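兰端·乔克拉：录音棚关了，歌还得写完

2020年4月7日

歌手兰端·乔克拉（Lamduan Kaewkla）的新专辑原定3月录完，后来录音棚停业，剩下的歌只能在家里做。我们通过电话采访了她，通话中她两次离开去关窗，因为楼下有人在装修。

新专辑暂名《Trusau》，取自她小时候坐船经过的一个渡口。她说这个名字唱片公司Fovik并不喜欢，嫌外地人不会念。“我跟他们说，不会念就问，问了就记住了。”目前名字还没有改。

停工之前，她已经录好大部分人声，还差3首。其中一首叫《Rey》，写了2年，歌词改过很多遍。“最早是一首快歌，去年在一个婚礼上试唱，没人跟着动，我就知道速度不对。现在慢下来了，副歌也删掉一半。”

她在家录音用的是卧室。衣柜门打开，挂着的冬衣用来吸音，话筒架在床尾。制作人在另一个城市，每天晚上收她传过去的文件，第二天上午回意见。她说这样比在棚里慢，但也有好处：“在棚里按小时算钱，唱到第三遍我就开始看钟。在家里我可以睡一觉再唱。”

最麻烦的是噪音。冰箱要关，风扇要关，录完再一样一样打开。有一次她忘了把冰箱重新接上，一盒虾全坏了。

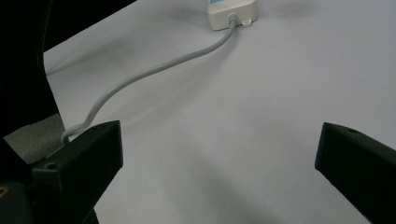
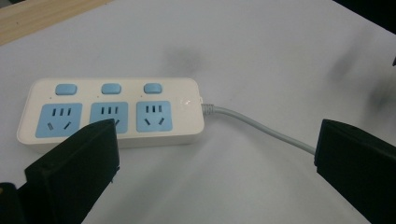 浅色平面上的线缆；带浅蓝色开关的白色插线板

谈到演出，她的语气低了一些。原定在Wevolbridge剧场的专场已经取消，那里有700个座位，票卖得不错。退票由剧场处理，她自己给乐队的几位乐手先垫了一部分钱。“他们靠现场吃饭，我还有一点版税。金额就不说了，大家都难。”

她出道时在酒店大堂唱歌，每晚唱完一组就去后厨吃饭，一唱就是好几年。有听众说她现在的嗓音比早年低，她承认，也不打算往回找。“那时候的歌现在都降了调。有人听出来，写信问我是不是病了，我回信说没有，只是年纪大了。”

最近她开始每周在网上唱一小时，不收费，只唱别人点的老歌。第一次开播，在线的只有70人，其中还有她的姨妈，一直在留言里问她吃饭没有。她把那天没唱完的歌单留着，打算下次接着唱。

新专辑什么时候发行，她没有给出日期。《Rey》的人声她觉得可以了，制作人还想让她把第二段再录一遍。采访结束时她说，晚上等楼下收工就录。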